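Darker (film)

Darker is a feature-length drama set in the harbour town of Baltberg over the course of one winter. It was made by the production company Stondance and is mostly in English, with some scenes in the local dialect. The film follows two sisters who return to their late mother's boarding house to sell it and end up running it for a season. It is the second of three features produced by the company and the only one of the three shot in black and white.

The film had a modest cinema release and became better known through film societies and late-night television. It is sometimes grouped with the company's other features as the Baltberg films, although only Darker and its follow-up, Âu, were shot in the town.

Plot

The older sister arrives in Baltberg by ferry, a day after the funeral. The younger has been living in the boarding house for several months and has told no one in the family that it is close to bankruptcy. The two agree to sell as soon as the probate is settled. In the meantime there are four lodgers, all of whom have paid until spring and none of whom wants to leave.

The first half of the film deals with the daily work of the house. The sisters divide the rooms between them, argue over the heating and slowly discover that their mother kept two sets of accounts. One of the lodgers, a retired ferry pilot, knows more about the second set than he admits. A buyer visits twice. On the second visit the power fails across the whole town, and the viewing is carried out by torchlight.

The blackout lasts for the middle third of the film. Much of it takes place in the kitchen, where the lodgers gather for warmth and where the pilot finally explains where the money went. The explanation is given in dialect and is not subtitled. The older sister, who has forgotten most of the language, has to ask the younger to repeat it, and the younger gives a shorter version that leaves out their father.

When the power returns, the buyer makes a lower offer. The younger sister signs without telling the older. The last scenes take place at the ferry terminal, where the older sister waits for a sailing that has been put back twice. The film ends before the ferry arrives.

Production

Development

Stondance began work on the film under the title The Winter Let. The first draft of the script covered a full year and included a long section set in the city, which was dropped when the budget was cut. The decision to confine the story to one building was made late, after a suitable house had been found on the hill behind the Baltberg fish market. The house had been empty for several years and still had most of its furniture.

The title was changed shortly before filming. In an early version of the script, Darker was the name of the boarding house, taken from a misspelled sign over the door. The sign was built by the art department but does not appear in the finished film, and the name is spoken only once, by the buyer on his first visit.

Filming

Principal photography took 50 days. The crew worked mainly at night, starting at 4 p.m. and finishing before first light, so that the windows would stay black without having to be covered. The exceptions were the ferry terminal scenes, which were filmed over several mornings between scheduled sailings with the harbour authority's permission.

The blackout scenes were lit with household torches, oil lamps and a small number of dimmed lamps hidden behind furniture. The film stock was pushed in processing to make up for the low light, and this accounts for the heavy grain in the middle third. Some distributors asked for a lighter print. The company supplied one for television, and it remained the version most people saw for many years.

The kitchen was the only room rebuilt for the film. The original was too narrow for the camera, so a wall was taken out and the bench and table were remade to a larger size. The colours of the set were chosen for how they would read in grey, and visitors to the house during filming reported that the finished room looked odd to the eye, with mustard cupboards and a purple door.
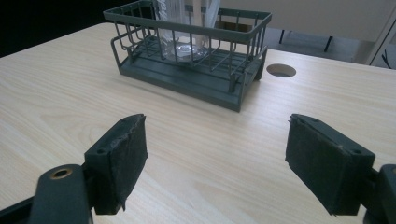

Music and sound

There is no composed score. The only music heard in the film comes from a radio in the front room and from a piano with several dead keys, which the younger sister plays in two scenes. The piano belonged to the house and was not tuned for the production.

The sound of the boiler runs under most of the interior scenes and stops when the power fails. The sound editors recorded it separately over several nights and made a library of knocks and hums, which were matched to the mood of each scene. The ferry horn in the closing scene was recorded in another port, as the Baltberg ferry had been fitted with a newer horn that was thought too high in pitch.

Release

Darker opened in July on a small number of screens. The timing was widely considered a mistake for a winter film, but the company had no choice of dates, as its distributor was clearing the second half of the year for larger titles. It played for three weeks in most places and longer in Baltberg, where it was shown in the town hall because the local cinema had closed.

The original cut ran for 128 minutes. The television version was shorter by a reel, losing most of the buyer's first visit and part of the pilot's speech. It also added subtitles to the dialect passages, against the wishes of the filmmakers. Viewers who know both versions often disagree about how much the older sister is meant to understand, and the subtitles are usually given as the cause.

A home video edition used the television print. It sold roughly 3,000 copies and was out of print within a few years, after which the film circulated mainly on recordings made from broadcasts.

Reception

Reviews on release were mixed. Most critics praised the two lead performances and the use of the house, while several found the middle section hard to follow and, in some cinemas, hard to see. The unsubtitled speech was the most discussed part of the film. Some reviewers took it as a fault in the print and reported it as such.

Opinion improved over time. The film was taken up by film societies, which generally screened the full version, and the blackout section came to be regarded as its strongest part. Later writing on the film has concentrated on how little the characters say about the dead mother, who is never seen, not even in a photograph. There has also been some interest in the film as a record of Baltberg before the harbour was redeveloped. The fish market and the old terminal building have both since been pulled down.

A common criticism, made at the time and repeated since, is that the lodgers other than the pilot are thinly drawn. Two of them have no names in the dialogue and are listed in the credits by room number.

Restoration

The original negative was found to be in fair condition when the company's storage was moved, apart from the third reel, which had water damage along one side. The restoration used the negative for most of the film and a festival print for the damaged reel. The difference in sharpness is noticeable in the scene on the stairs.

The grain in the blackout scenes was left as it was. The restorers worked from the original grading notes, which called for the image to fall to near-black several times, and the restored version is therefore a good deal dimmer than the one shown on television. The dialect passages are again without subtitles, although the disc edition includes them as an option — switched off by default. The same edition includes a 60-minute programme of location footage, most of it silent.

Related films

The company's next film, Âu, was also shot in Baltberg and uses the same house for its exteriors. It is in colour and tells an unrelated story about a dredging crew. The retired pilot appears in one scene, played by the same actor, and is seen buying a newspaper at the terminal. Whether this takes place before or after the events of Darker is not made clear.

A stage version of Darker has been performed by amateur companies. It keeps the action to the kitchen and has the pilot's speech delivered in whatever second language is available in the cast.

See also

Âu (film)
Baltberg in film and television
Stondance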